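**Hekura abre las puertas de su taller de manipulación robótica y recibe a vecinos, estudiantes y empresas de la comarca**

*Kuvstead, 10 de junio de 2020* – Hekura, empresa dedicada a la automatización de tareas de preparación y embalaje, celebró su jornada de puertas abiertas en la nave de Kuvstead, con visitas guiadas en grupos de 15 personas y una demostración en vivo que se alargó bastante más de lo previsto, porque el público no dejaba de preguntar (y el equipo, todo hay que decirlo, tampoco tenía muchas ganas de parar).

La visita comenzaba en la sala de montaje, donde los técnicos explicaron cómo se prepara un brazo antes de salir hacia las instalaciones del cliente, y continuaba en la zona de pruebas, que para muchos fue la parte más esperada del recorrido. Allí los asistentes pudieron seguir en una pantalla lo que ve la cámara de la muñeca del robot mientras trabaja con uno de los materiales que más quebraderos de cabeza da en este oficio: la bolsa de plástico transparente.

«La gente se imagina que lo complicado es levantar peso, y a nosotros lo que nos quita el sueño es una bolsa arrugada», comentó entre risas Natália Sokol, directora de demostraciones de Hekura. «El plástico brilla, se pliega, cambia de forma en cuanto lo tocas, y encima deja ver lo que hay dentro pero nunca del todo. Una persona lo resuelve sin pensar. A nuestros brazos hay que enseñárselo con mucha paciencia, y nos hacía ilusión que los vecinos vieran esa parte del trabajo, con sus aciertos y también con sus tropiezos».

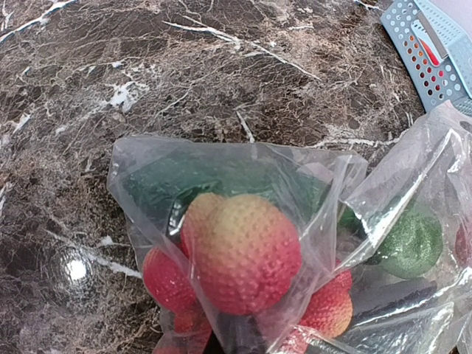
*Bolsas transparentes con frutas artificiales parecidas a fresas y otros objetos sobre la encimera de mármol, vistas desde la muñeca del robot.*

La superficie de piedra pulida despertó también mucha curiosidad. Las vetas claras y los reflejos de la luz se mezclan con los brillos del plástico, y distinguir dónde termina la bolsa y dónde empieza la encimera es una dificultad muy parecida a la que se encuentra en una cocina de verdad. El equipo dedicó un buen rato a explicarlo, con la ayuda de Tronier, que colabora con Hekura en el desarrollo de pinzas y que desplazó a 2 de sus ingenieros para atender al público durante toda la jornada.

Los más jóvenes tuvieron su propio espacio en el aula Halliday, donde pudieron manejar una pinza con un mando sencillo – sin prisas y con mucha ayuda – y probar a recoger piezas blandas. Participaron 19 alumnos de formación profesional, algunos de los cuales ya habían conocido el taller en febrero y quisieron volver acompañados de sus familias.

Desde Hekura queremos dar las gracias de corazón a todas las personas que se acercaron, y muy especialmente a quienes se quedaron hasta el final charlando con los técnicos junto al café. Los centros educativos y las empresas que deseen concertar una visita en grupo pueden dirigirse a la recepción de la nave de Kuvstead, indicando el número de asistentes y si desean incluir la actividad del aula Halliday.

**Sobre Hekura**

Hekura diseña y pone en marcha soluciones de manipulación robótica para talleres, cocinas y pequeños almacenes, desde su sede en Kuvstead.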